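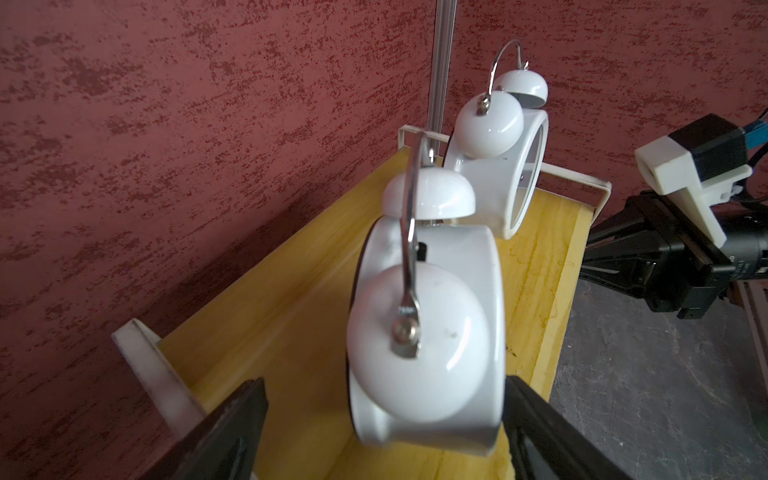 Prelden twin-bell alarm clock, white, two-pack

I bought the two-pack in March after my phone let me oversleep twice in the same week. One clock went into my bedroom and the other into my son's. We have used them every day for four months, and this review covers both.

What you get

Two clocks in one carton, each in its own sleeve, plus a folded instruction sheet. Batteries are not included. Each clock takes a single AA. The model number on the carton is 1112, which is worth checking when you order, as Prelden also sells a one-bell version that looks similar in the listing.

Build

The casing is round, white and glossy. The bells are white too, and the handle over them is chrome, held down with a small bolt. On one of mine the nut at the bell had worked loose by the second week and the bell buzzed when it rang. I tightened it with my fingers and then a quarter turn with pliers. It has been fine since. I would check both before the first night.

White bells show marks. You pick the clock up by the handle or by the bells without thinking about it, and gray smudges build up. A damp cloth takes off most of them. I tried a kitchen spray on the stubborn ones and it left a dull patch, so stick with water.

The front is clear glass. My son has knocked his clock off the nightstand onto carpet several times and the glass has not cracked. I can't say how it would do on tile.

Setting it

There are two knobs for the time and the alarm, and a switch for turning the alarm on and off. The alarm hand is short and it is hard to set closely. If I want 6:30 I get something between 6:25 and 6:35. I set mine early and live with it. The time itself has stayed accurate to within a minute or so a month on one clock. The other gains a little more and I correct it when I change the bedding.

Sound

Loud. It is a real hammer on real bells and it will wake the next room. There is no volume control and no snooze. My neighbor Ursina Widmer, who has the apartment below, asked what it was after the first morning. I put a folded washcloth under mine and that took the edge off for her. It still wakes me.

The tick is audible in a quiet room. I stopped hearing it after a few nights. My wife did not, and she moved the clock to the dresser by the door. If you are a light sleeper, buy one clock and try it before you commit to two.

The backlight is weak. It comes on when you press the button and goes off when you let go, and you can read the hands if you are already mostly awake.

Price and alternatives

I paid 40 dollars for the pair. Before this I had a Wieser clock that cost more on its own and had a better alarm hand, but the bell was half as loud and I slept through it. A coworker, Florian Plattner, likes his Nivar, which has a snooze bar. I don't want a snooze bar.

Verdict

Good for heavy sleepers and for kids who need to get up without a phone in the room. Poor for anyone bothered by ticking, or who needs the alarm to go off at an exact minute. I would buy the pair again.

Four out of five. The point off is for the loose nut and the alarm hand.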